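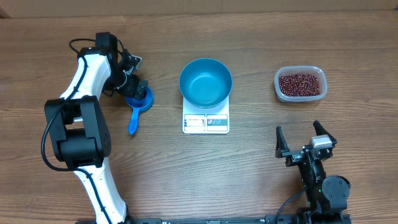

Weighing Dried Beans: Tare, Scoop and Bowl

Courses > Flollville Evening Kitchen > Handouts > Session 2

Monday, March 25, 2024
By Corina Koller

Welcome back, everyone, and thank you for being so patient last time when we ran over and had to eat our soup standing up! This handout covers the weighing half of the evening. Lindsay Rutherford will take you through soaking and simmering after the tea break, and her notes are separate, so please don't go hunting for cooking times in mine.

I know weighing beans sounds like something you could do without a course. I thought so too, until Meinrad Marti and I compared our "one cup" measures one winter and found that his heaped cup and my level one gave us two quite different pots of soup from the same recipe. His was the better soup, I'm sorry to say, but he couldn't tell me how to make it again, and there we were.

What you need at your place

A digital kitchen scale, an empty bowl, a measuring scoop and a tub of dried red beans. Small beans are best for practising on. They pour almost like rice, they fill a scoop evenly, and you can add them a few at a time when you are getting close to your number. Big butter beans are lovely to eat but they land on the scale with a jump, and you can chase a target up and down for ages.

Please choose a bowl that leaves the display in view. A very wide one will hang over the front of the scale and you'll be bending down to peer under the rim (Andri Kaufmann did this for a whole evening with his grandmother's mixing bowl and was stiff for days). A flared bowl of modest size is just right.

Setting to zero

Put the scale on the flat table, well back from the edge. Cloths and folded newspaper are best kept away from underneath, as the feet need to stand on something firm. Switch it on with nothing on top and let it settle. Then set your empty bowl down in the middle and press the tare button, and the reading should go back to zero.

Have a look at your own buttons before you start, as the scales in the cupboard are of several kinds. Some have words, some have little round symbols, and on one or two the tare and the on button are the same. If you take the bowl off after taring you will see a minus number. Don't worry about it -- that is the weight of the bowl, and it goes away when you put the bowl back.

Exercise one: 300 grams for the pot

1. Check that you are in grams. If the numbers look oddly small, you are very likely in ounces.

2. Fill the scoop from the tub and level it with a finger. Tip it into the middle of the bowl, low down, so that nothing bounces.

3. Write down the reading after your first scoop. You'll want it for exercise two.

4. Carry on until the scale says 300. When you are nearly there, stop using full scoops and shake the beans in gently from the tip.

5. Take your hands right away from the bowl and read the number again. A thumb resting on the rim is enough to spoil it.
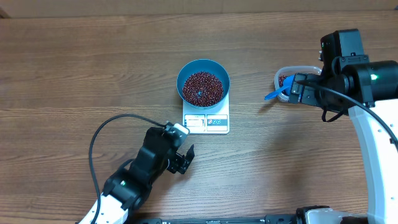 Exercise two: how much does your scoop hold?

Empty the bowl back into the tub, tare again, and weigh one level scoop on its own. Do this three times, writing down each reading, and then do the same with a heaped scoop. Sebastián Riquelme's level scoop came to 70 grams last term and his heaped one to 80, and he had been treating the two as the same for years. Your own figures will depend on your scoop and your beans, so please don't copy his.

Once you have your figure, you can work out roughly how many scoops you need for any recipe, and then use the scale for the last little bit. Keep the figure on a label inside the cupboard door. Mine is on the back of a Stilel seed packet and has survived two changes of kitchen.

Pouring from one bowl to another

Sooner or later you'll have beans in one bowl that want to be in another container, and this is where most of the spills happen. Bring the bowl right over the container before you begin to tilt it. Turn it slowly, with the lower part of the rim well inside the far edge, and let the first few beans go before you tip any further. Dried beans tend to hold back and then come all together, and a slow hand gives you time to stop.
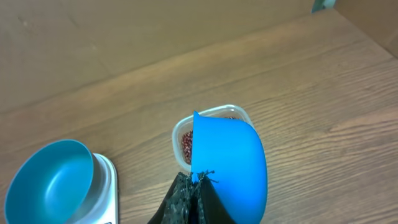
It also helps to keep the container you're filling close beside the scale, so that your arm travels only a short way. If you drop a few, leave them until you've finished the pour. You can gather them up afterwards, and if they have landed on the scale itself, lift the bowl off, brush them away and tare again before your next reading.

For next time

Please weigh out 400 grams of any dried bean or lentil you have at home, first by guessing and then on the scale, and bring me both numbers. There is no prize, but I do enjoy reading them out. Those of you without a scale may borrow one from the Eder cupboard; sign the sheet and bring it back by the start of June.

Last updated by C. Koller after the evening group's corrections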